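Chez Cavilari, on change les coussinets avant de se fâcher avec les torchons

Le printemps aura été long pour la cellule de pliage de Cavilari. Installée au fond de l'atelier de Cotitz, la machine à deux bras devait apprendre à rouler les torchons de cuisine et à les poser debout, comme dans une vitrine. Elle y parvenait assez bien en mars. En avril, elle les laissait glisser avec une régularité qui, au moins, simplifiait les statistiques : sur 136 prises relevées en une matinée, 14 ratées, presque toutes du même côté.

Lowri Wogan, chargée de l'entretien, a d'abord soupçonné le logiciel. Le logiciel, consulté, a soupçonné la mécanique. On a donc sorti les clés.

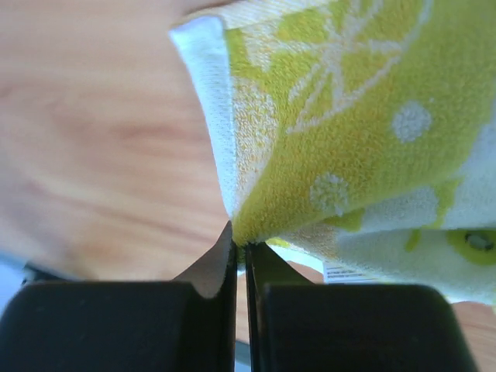
*Essai de pincement sur le torchon à motif jaune-vert, côté étiquette d'entretien.*

Le coupable présumé est un coussinet quadrillé, collé sur la face intérieure de chaque doigt. Neuf, il accroche l'éponge sans la marquer. Après quelques semaines de bouclettes, il se charge de peluche et perd son mordant. La notice de Shearer, qui fournit les doigts, prévoit un brossage tous les 400 cycles. L'atelier brossait, lui, quand quelqu'un y pensait.

La remise en état a pris une matinée, café compris. Bras à l'arrêt, air coupé, doigts ouverts en grand : on décolle l'ancien coussinet à la spatule, on dégraisse, on pose le neuf en partant de la pointe, puis on attend. La notice recommande trois heures de prise sous serre-joint. Elle ne précise pas quoi faire pendant ce temps, et l'équipe a rangé les tiroirs, un chantier annoncé depuis l'automne.

Restait l'alignement. Les pointes doivent se rejoindre sans se chevaucher, faute de quoi le tissu tourne au moment du levage et le rouleau part de travers. Lowri Wogan règle cela avec une cale et beaucoup de patience – la procédure officielle mentionne seulement la cale. Un bras d'abord, l'autre ensuite, et jamais les deux dans la même séance depuis certain après-midi de février dont le compte rendu tient en une ligne.
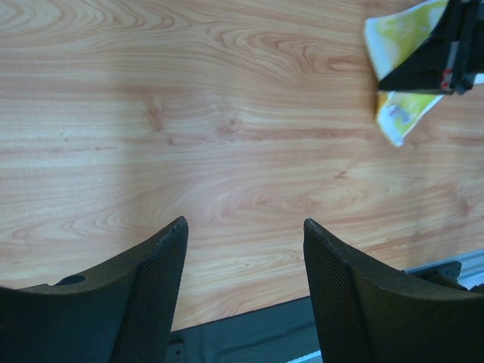 Dernière modification de la page : mai, 16 h

Le contrôle se fait pinces ouvertes, au-dessus du plateau à veinage de bois. On regarde les deux faces quadrillées, on cherche un bord qui rebique, on passe le doigt (le sien) sur la colle. Si rien ne bouge, la cellule repart à vitesse réduite, d'abord à vide, puis sur des articles souples.

Le torchon reste le juge de paix. Il est épais et mou, et ne se présente jamais deux fois de la même façon. Le programme Skullcombe, qui commande les deux bras, le saisit par un point, le soulève, le repose, puis recommence s'il n'est pas satisfait. Il est rarement satisfait du premier coup, trait de caractère que l'équipe a renoncé à corriger.

Pour valider le réglage, Cavilari a retenu un critère simple : le rouleau doit tenir debout, spirale vers le haut, tranche de citron visible. L'étiquette à code-barres peut dépasser. Une première version du critère exigeait qu'elle soit rentrée, mais aucun des humains de l'atelier n'y arrivait proprement.

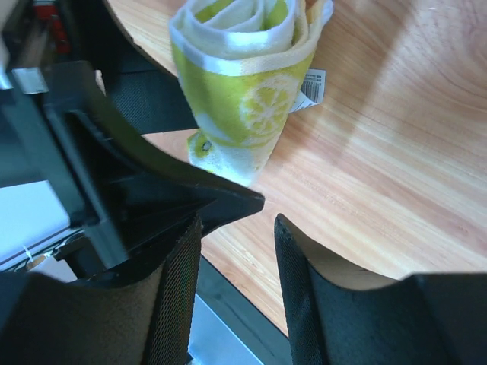

## Et maintenant, un carnet

Le brossage est désormais inscrit au carnet de la cellule, avec une case à cocher et un emplacement pour les initiales. Une brosse neuve pend à un crochet, attachée par une ficelle, la précédente ayant rejoint un autre service.

Les coussinets de rechange sont commandés. Shearer annonce une livraison dans le mois, sans dire lequel.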